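Ticket 894: Prustard keeps dropping recipes when it syncs
Opened 2024-12-15
Status: waiting on support

Hi again! So I've been using Prustard for my recipe collection since November and I love it, except that every time I sync from my laptop to my tablet, a bunch of recipes vanish. The laptop says 206 and the tablet says 104. No error, no warning, just a cheerful green checkmark.

What I've tried so far: logged out and back in on both, cleared the cache, reinstalled on the tablet (twice, the first time I forgot to restart). Same number every time. I also turned off the Skitico add-on that pulls recipes in from websites, and that made no difference either. 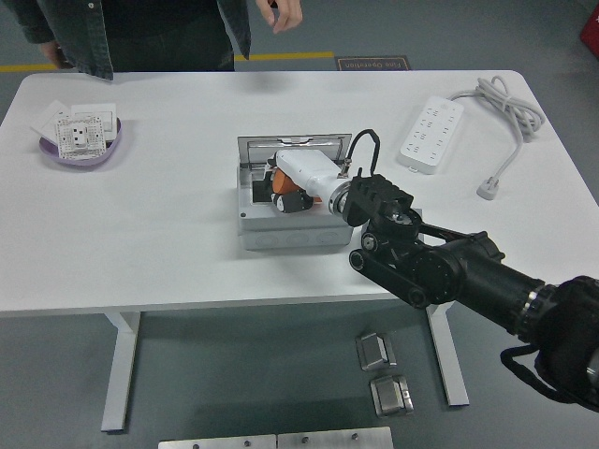
Then last night I got stubborn and went through the missing ones by hand. Every single one I checked has a photo attached AND a tag with an apostrophe in it, like "mom's" or "kids' lunch". I renamed the tag on 3 of them, synced again, and those came right over!

Update, same evening: renamed "mom's" to "moms" everywhere and most of the soups are back. I'd rather not rename the rest by hand if you've got a fix coming (there are a lot of tags, I get carried away). Can you tell me if the apostrophe thing is known? I can send the export file too, just tell me where to upload it.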